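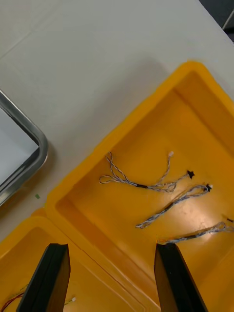 # Dirkville Parts Exchange: Frequently Asked Questions

**Who may use the Exchange?**

Any resident of Dirkville or Skundgate aged 16 or over may register. Registration is free and is valid until the end of October. Schools register through Inna Bilyk at the Futmont office.

**What items are accepted?**

The Exchange accepts small electrical and mechanical parts, including cable, switches, springs, fasteners and motors weighing up to 44 pounds. Batteries, fluorescent tubes and pressurized containers are not accepted at any time.

**How should wire and cable be prepared?**

Plugs should be left attached where present. Lengths under three feet may be bundled together. Insulation should not be stripped or burned off.

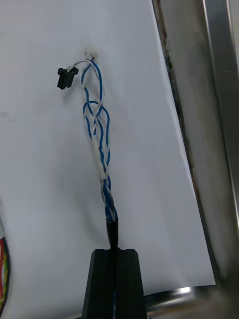
Bundles that contain mains cable must be labeled as such at the front desk.

**Are donated parts tested?**

No. Parts are sorted by type and offered as they are. Members who wish to check an item before taking it may reserve the test bench, which is open until 4 p.m.
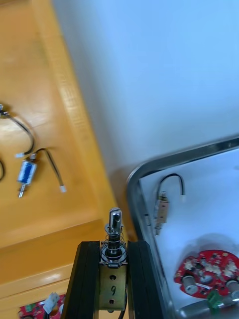 Bench reservations last one hour and may be renewed once if no other member is waiting.

**Is there a limit on what a member may take?**

Each member receives 175 points per season. Points are not transferable and do not carry over. Unlisted items are valued by Pylyp Kushnir at the front desk.

**How can a decision be appealed?**

Appeals regarding refused items or suspended memberships should be sent in writing to Iona Morrison, Exchange Manager, Dirkville Parts Exchange, 98 Futmont Road. A written reply is issued within ten working days.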